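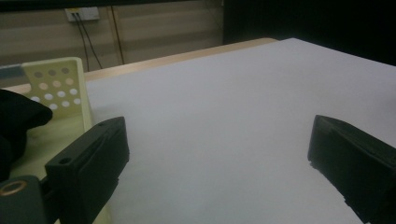
白い机は汚れが目立つからやめておいたほうがいいよ、木目のままで使うのがいちばん楽だよ、と前のページにコメントをもらいました。うんうん、わかります。わかるんですけど、もう白くしちゃったんですよね……!

そんなわけで作業部屋の机まわりのページです。前から「机を見たい」と言われていたのに、ずっとあと回しにしていました。部屋全体はまだとても見せられないので、今回は机と、その奥の壁のあたりだけ。

白い天板と、奥の木の縁。
明るい色の木がちらっと細く見えるところ、地味だけどいちばん好きな部分です。全部白だったらちょっと病院っぽくなっていたかも。壁がベージュなので、間に木の色が入るとなじみがいい気がします。

壁のコンセントと、黒いケーブル2本。
はい、ぶらーんと垂れてます。白っぽいプレートに黒いケーブルなので目立つ目立つ。白いケーブルに替えるか、壁に沿わせてカバーをつけるか、10月からずっと悩んでいます(悩んでいるだけで何もしていない)。

机の話をもう少し。
この机はTolnessという近所の中古家具屋さんで買いました。値段は3,000円。運んでもらうのに別で800円かかったけど、ひとりで階段を上げるのは絶対無理だったので大正解でした。お店ではもっと小さく見えたのに、部屋に入れたら急に大きくなるの、あれ何なんでしょうね? おかげで型紙を広げても端が落ちないし、布を裁つときも膝をつかなくてよくなりました。前は床でやっていたから、1着分裁つともう腰がばきばきで。

白にしてよかったのは、糸くずがすぐ見つかること! 黒い糸も紺の糸も、切れ端がどこにあるか一目でわかります。逆に白い糸くずは完全に消えます。しつけ糸を落としたらあきらめて、手のひらでざーっとなでて探しています。あとチャコペンの粉。水色のはわりと拭けば落ちるのに、ピンクはなかなかしぶとくて、Ovleyの中性洗剤を薄めたのでちょっとずつ拭いています。最初の忠告はたぶんこのことだったんだと思う。ごめんなさい、正しかったです。

照明はまだ迷っています。夕方になると机の上がうっすら暗くなって、手前のほうがとくに見づらい。昼のうちに裁断して、夜はミシンだけ、と決めてはいるものの、だいたい守れません。PlultavovのNo.451というクランプ式のライトが気になっていて、でも机の縁に挟めるのかどうかがよくわからない。縁の厚みを測ってからお店に聞いてみるつもりです。使っている人がいたら、どのくらいの厚みまで挟めるか教えてください。

それからケーブルのカバー、貼るタイプだとはがすときに壁紙まで持っていかれそうでこわいです。前に住んでいた部屋で、フックをはがしたら壁紙がべろっといったことがあって、それ以来ちょっと臆病。虫ピンで留める細いやつもあるらしいですね。机の裏にカゴみたいなのをつけて、たるんだ分を入れてしまう方法も教えてもらいました。そっちのほうが私には向いていそう。隠れていればよし、という性格なので。

机の高さのことも何回か聞かれたので書いておくと、ミシンにはちょっとだけ高いです。椅子に座布団を3枚重ねて調整しています。見た目はあれですが座り心地はかなりいいです。裁断は立ってやるから、そっちに合わせるとこの高さでちょうどいいんですよね。両方ぴったりの机ってあるのかなあ。

次はたぶん布の棚のページになります。Turcotteの引き出しを買い足すかどうかで止まっているところなので、気長にお待ちください。ケーブルのいい隠し方と、ピンクのチャコペンの落とし方、どちらもコメント欄で募集中です!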